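Plamus Hand-Held Gripper Kit: Paid Testers Wanted
Nedelcu Workshop, Borance

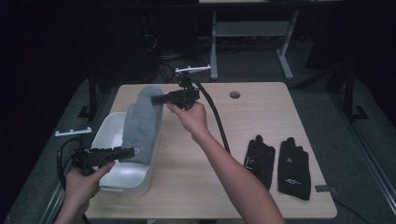 BORANCE, May 29, 2022

Plamus is looking for people to try out its two-handed gripper kit before the next version goes on sale. The work is paid, on site, and open to anyone 18 or older. You do not need a technical background.

The kit is a pair of hand-held grippers, one for each hand, with a cable running from each. Testers use them to handle everyday things on a tabletop: gloves, mittens, baskets, small boxes, folded cloth. Each session is recorded. The recordings are used to teach robot arms the same jobs, and your comments go to the team that designs the handles.

We have 46 places in this round. The first round was held in February, and people who took part then may apply again.

What you will do

Sessions last two hours, with a break in the middle. Staff show you how to hold and close the grippers, and you get time to practice. After that you work from a task card, for example moving winter gloves and mittens in or out of a basket. Most tasks are short and are repeated many times with small changes in where the items start. At the end you fill out a two-page form on grip comfort, weight, cable drag and how easy it was to pick up soft items.

We are especially interested in soft items this time. Testers in the first round had few problems with boxes but said that knitwear slipped or bunched up.

Who can apply

You need two working hands, normal or corrected vision, and the ability to stay at a table for up to an hour at a time. Left-handed people are encouraged to apply, as we had only a handful in February. If you have had a wrist or shoulder injury in the past six months, please wait for a later round.

Short sleeves or sleeves that can be rolled up are best. Take off rings and bracelets before you start. Lockers are available.

Pay and hours

Pay is by the session and is sent by bank transfer within two weeks. Testers who finish all eight of their sessions receive a completion payment of $1,000 on top. Morning and afternoon slots are open, and you can pick your own as long as you do at least two a week.

How to apply

Fill out the short form on the Molta sign-up page and choose "gripper kit, round two." Molta handles scheduling and payment for us. You will be asked for your age, hand preference, glove size and the times you are free. Applicants who are selected will get an email with directions, parking information and a consent form to read before the first visit.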